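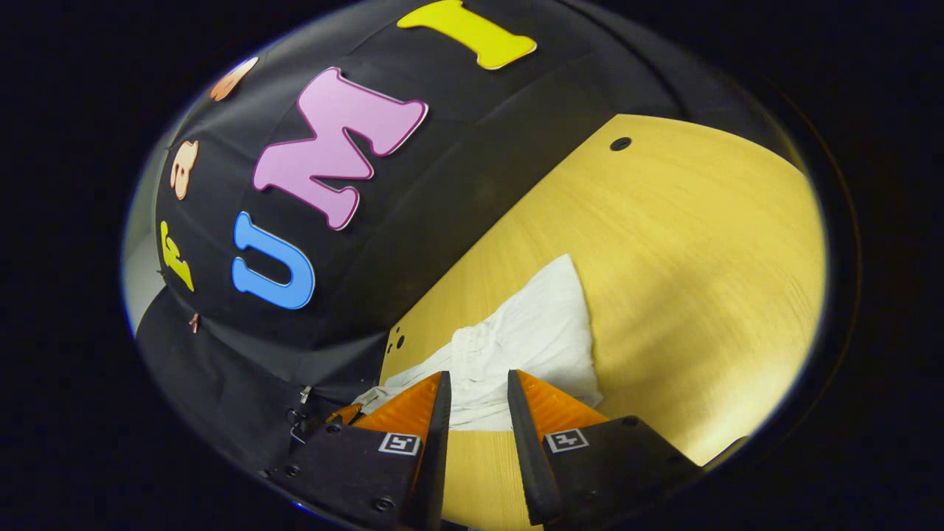 Renewing the gateway certificate in May caught out a few Hultora sites, Shahab Sharifi reports, when the old intermediate stayed in the trust store and clients kept building the chain through it. Remove the expired intermediate first, then import the new one and restart the listener on port 1889.

Potcombe users should also check the revocation list cache. The default refresh is 700 minutes, so a certificate revoked in the morning can still be accepted that evening. Set it lower under Trust, Caching. 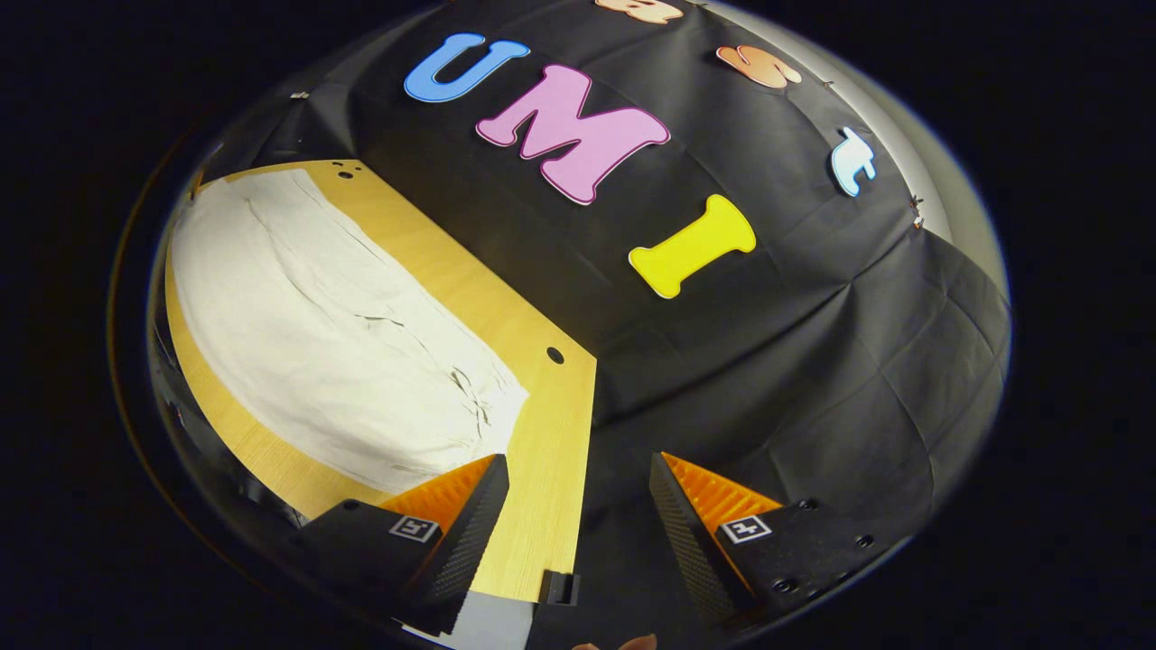

Mirzaei asks whether the same setting covers partner certificates. It does from release 9 on. In earlier releases the partner store has its own cache, and you will need to change both. Ticket 851 has the steps for clustered sites.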